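Palloreck Walking Weekend - your questions

Quick answers, will tidy this page up when theres time. Anything missing, ask Anneliese Lindemann at the start hut.

Is it a race?
No. No timing, no placings. Walk, stop for cake, walk on.

Which distances are there?
Three. The short one goes round Kiner lake and back, flat, fine with a pushchair. Middle one takes in Khalaf woods. The long one is 64 km over both days with the overnight at Tustamik. You can swap down on the morning, not up.

What does it cost?
19 pounds for the weekend, under-12s free with an adult. Camping at Tustamik is extra, pay on site, cards only.

Do I need to book?
For the long route yes. The other two you can turn up, but we stop at 3,000 walkers in total and last July we got there before lunch.

When can I start?
Gates open 7.30. Long route away by 9 please, the marshals have to get home too. Short route any time up to 1.
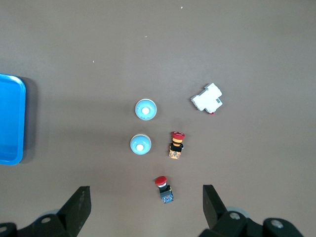
How do I get my stamps?
Stamp card at the start hut, one stamp at each checkpoint, medal at the end if its full. Lost card = back to the hut and we start you a fresh one, but only with the stamps the marshals can vouch for. At checkpoints please have the card out and ready, queue gets silly otherwise. When you finish, drop it in a tray at the desk, a bright blue plastic one with rounded corners like the one in the photo, and wait for your name.

Are dogs allowed?
Yes, on a lead. Not in the Khalaf woods section though, ground-nesting birds. Dog people take the signed detour, adds a bit.

Is there parking?
Field behind Palloreck school. Muddy if it rains. Bus 63 stops at the gate and runs late on the Saturday.

What if the weather is awful?
We go anyway unless theres thunder. Check the notice on the hut door.

Food?
Soup and rolls at Kiner, proper meal at Tustamik for long route walkers, say so when you book if you dont eat meat. Bring your own cup. Water taps at every checkpoint.

Can I get a refund?
Up to the Wednesday before, yes. After that no, but you can give your place to someone else, just tell us the name.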